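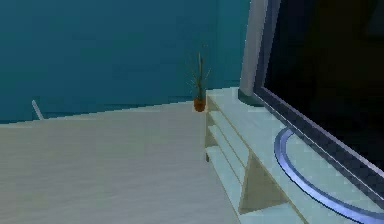

Groundwater control meeting, Lullham basement extension. The meeting opened at 2 p.m. with Kiyoshi Kudo in the chair. The notes of the November meeting were accepted with one correction to the well numbering. Kudo reported that the pumping test ran for 72 hours and that drawdown at the far piezometer leveled off before shutdown. Finishes were taken early so the architect could leave. The teal wall with a plain pale floor was accepted as the color reference for the site visitor room, with the television on a light blue-white stand. No further comment on finishes.

Reading time: 2 min

1. Dewatering design
Neltorent presented the revised layout. Deep wells stay on the north side, and wellpoints are added along the south side where the silt is thicker. Discharge is limited to 600 cubic meters per day under the draft permit. Kudo asked for the calculation to be rerun with the higher permeability value from the test. Neltorent to issue before the next meeting.

2. Settlement monitoring
Hosoda has base readings for all points except two on the boiler house, where access was refused. Trigger levels remain open. The structural engineer wants a lower amber level for the masonry building and will send a figure by Monday.

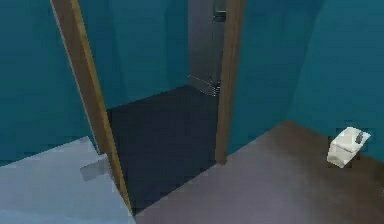 3. Flood protection at basement level
Uvinum asked whether temporary barriers are needed at internal openings if the standby pumps fail. Kudo's view was that the risk sits at the sump and the outer wall. For an opening with wooden posts on both sides, like the doorway between the teal room and the one with the dark floor, any barrier would have to be freestanding, as fixings into the posts will not be allowed. Uvinum to price one type. 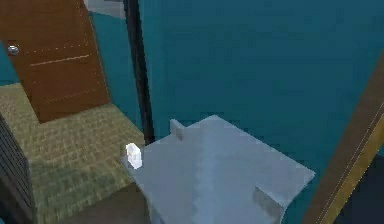

Power supply to the standby pumps was then discussed. The generator changeover has not been tested under load. Neltorent to test it with all wells running and record the recovery in water level during the gap.

4. Discharge quality
Suspended solids were above the draft limit on the first day of pumping only. A second settlement tank will be kept on site until the permit is issued.

Meeting closed at 3:40 p.m. Next meeting at the Lullham site office, date to be set by Kudo.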